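Week 7: Charging an electric car when you don't have a driveway

Okay, so last week we stayed inside the battery and I promised we'd come out into the street this time. These notes go with the slides, but I've filled in the bits I tend to gabble. If you missed the session, read these first and then do the reading, because the reading assumes you know your kilowatts from your kilowatt-hours (and a fair few people writing newspaper columns about electric cars clearly don't!).

Quick recap of units

A kilowatt (kW) is how fast the energy is flowing. A kilowatt-hour (kWh) is how much energy you ended up with. I like the bathtub version: kW is how far you've opened the faucet, kWh is how much water is in the tub. So a 7 kW charger running for one hour puts 7 kWh through the cable. A bit less than that reaches the battery, as some gets lost as heat along the way, but for our sums we'll ignore it until Week 9.

Please write the units every single time. I had a stack of homework last November where "the car needs 50" could have meant three different things, and I couldn't give marks for any of them.

Home charging, the easy case

Most of the cheerful stories you read about running costs quietly assume a house, a garage or driveway, and a charger on the wall. You come home, plug in, go to bed. The car sits there for ten hours and only needs a few of them, so it can wait until the price drops after midnight. The grid likes this too, as demand is low at 2 a.m. and the power stations and wind farms are still turning.

Now try the same thing from a third-floor apartment. Your car is parked wherever you found a space. You can't run a cable down the outside of the building (people do try, and the city gets grumpy). So you're left with public charging, and public charging is priced by somebody who has to rent the ground, pay for the connection and fix the screen when it gets kicked in.

The Trarmont problem

We'll use Trarmont as our running case for the rest of the course, so get comfortable with it. The district has 1,076 parking spaces on the street and no private garages to speak of. The buildings are old and the cables under the sidewalk are older. The question we keep coming back to is a simple one to ask: where do you put the plugs, and how fast should they be?

There are two camps, and I've sat through enough public meetings to recognize both from the doorway.

The slow camp wants lots of low-power sockets, many of them built into lamp posts. Cars are parked overnight anyway, so why hurry? Each socket is cheap, the load is spread out, and you don't have to dig up the whole road. The catch is that a car which has finished charging goes on sitting there, fully charged and in the way, until its owner has had breakfast.

The fast camp wants a few big hubs, more like gas stations. You drive in, wait twenty or thirty minutes, and leave. It feels familiar and it serves taxis and delivery vans well. But one hub can pull as much power as a whole street of homes, and the upgrade to the local substation can cost more than the chargers do.

I lean toward slow, I'll admit it, but I've marked excellent essays that argued for fast, so don't write what you think I want!

The Skirnau trial

Skirnau is the handy comparison. They went for lamp post sockets on four streets and put a small overstay fee on them, which started three hours after the battery was full. The fee was switched off between 10 p.m. and 7 a.m., so that nobody had to go out in their pajamas to move a car. Have a think about what that does to behavior at 7:05 in the morning. We'll talk about it in the seminar, and I'd like you to come with a guess about which spaces empty first.

A sum to try

Suppose one driver in Trarmont covers 4,000 miles a year, and the car goes 4 miles on each kWh. That's 1,000 kWh a year. A neighbor does 3,000 miles in the same model, so 750 kWh. Work out the yearly cost for each of them at a home night rate and at a public rapid rate (use the two prices on the slide, or look up your own and tell me where you found them). Then look at the gap. It's a lot bigger than most people expect, and it falls on exactly the drivers who can't install a charger of their own.

Second part: how many hours does each driver spend plugged in over the year on a 7 kW socket? Divide and see. It comes out to a surprisingly small slice of the time the car is parked, which ought to make you wonder how many sockets a street needs.
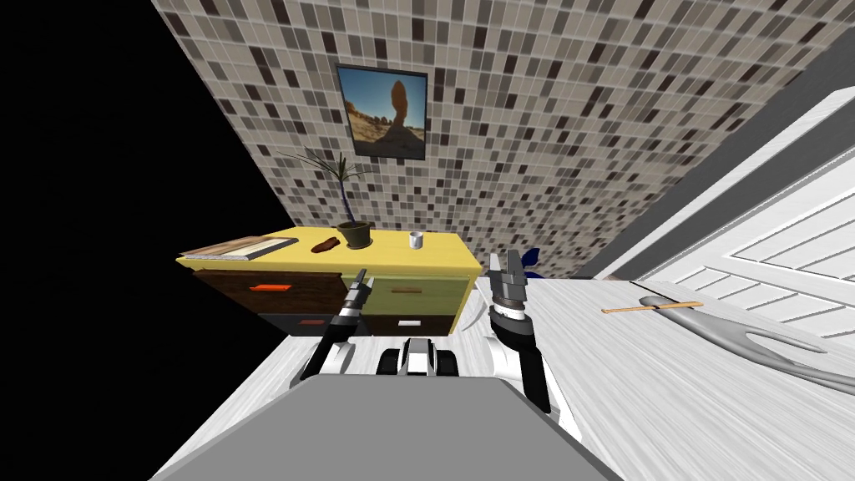

MacKinnon

Before the seminar

Read the Gralutness handout, all of it, including the appendix on connection costs. It's dry, I know, but the table at the back is the only place you'll see the digging priced separately from the equipment, and once you've seen those two columns side by side you'll read every press release about "new charge points" a little differently.

Bring your answers to the sum on paper. Rough working is fine, crossings-out are fine, a bare number with no units is still not fine.

A few words you'll need, in case they slip by you in the reading:

Load: the demand on the network at a given moment.
Rapid charger: a high-power unit that feeds DC straight to the battery, so the car's own onboard charger is bypassed.
Overstay fee: a charge for staying plugged in after you're done, or past a set time.
Smart charging: letting a timer or the supplier decide when the power flows, within limits you've agreed to.

Next week it's vehicle-to-grid, where the car sells some of its power back. Have a look at whether your own electricity supplier offers anything like it and bring the terms along if you can find them.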